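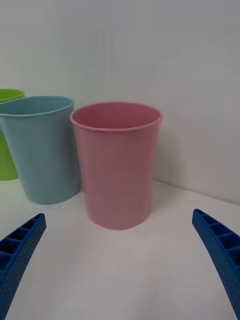
December

By Porkura

Print this thread
E-mail this thread

My feed is full of people announcing that the dishes are a solved problem. I run the back end of a small lunch place and I've washed more cups than I care to think about, so let me be the wet blanket for a few posts.

The clip that got passed around this week was from Onness. Arm reaches out, closes on a plastic cup, lifts it, sets it down. Eleven people sent it to me with some version of "your job's toast."

Plastic cups on a clean white table against a plain white wall. Come on. My counter hasn't looked like that since the day it was installed.

Take a pink cup standing by itself out front. Fine, I believe a machine can get two fingers around that. Now take a green one that's mostly hidden behind a blue one, with the blue one nearly touching the pink. That's the cup I'd like to see it go for, and it's the one they never seem to send it after first.

Every real sink is the green cup. Everything is behind something else. The mug you want is under a pan, the pan has a fork in it, and the fork is holding up a bowl.

I asked Onness in the replies how many tries went into the clip. They told me 51 tries and that the one they posted was "representative." I asked how many of the 51 looked like it. Still waiting on that.

To be fair to them, they did answer the first question. Zaidi blocked me for asking the same thing.

Somebody always says a toddler can't do it on the first try either. True. A toddler also isn't being sold to my landlord as a way to cut the evening shift.

Okay, shop floor. I used to pack orders at the Grosbridge warehouse, before the food business. They brought in a picking arm for a trial while I was there. The target was 800 items a shift. The good packers did that before the second break, with the radio on.

The arm was fine with boxes. Boxes all day long, no complaints. Then a pallet of soft bags came in and two of us got pulled off the line to stand next to it and straighten things out. So that's one machine plus 2 people doing what 2 people did before.

I'm told it's gotten better since. I believe that. Things get better. But "better" has been the headline for as long as I've been reading these and my dishes are still in the sink.

Somebody in the replies says soft, flexible fingers fix the grip problem. They do help, I've seen them wrap around stuff nicely. Grip was maybe a third of it, though. The rest is knowing what you're looking at and what to move out of the way first.

And picking up is the start of the chore, people. Is there coffee in it? Is it greasy? Does it go in the rack or does it go back to the guy at table four who wasn't done? I make that call without thinking, several hundred times a day, and I get it wrong often enough to hear about it.

Someone asked what would change my mind. Easy. Bring it to my place at 2 in the afternoon, right after the rush. There'll be 36 dirty cups in a bus tub, every color, some stacked inside each other, some with a straw jammed in the bottom. No wiping the table down first. No editing.

If it clears the tub without me reaching in – I'll post the whole thing, uncut, and eat my words with lunch on the house for whoever built it.

Stuck cups, by the way. Two plastic cups that have gone through the hot cycle nested together. I need both hands, a knee and some bad language. I'd pay real money for a machine that only did that one thing.

Yes, I know about dishwashers. I own one. It's great at washing. It has never once loaded itself.

Onness just wrote back that they're "looking into a kitchen demo." Good. The tub will be by the back door. I have to go, there are lids to sort.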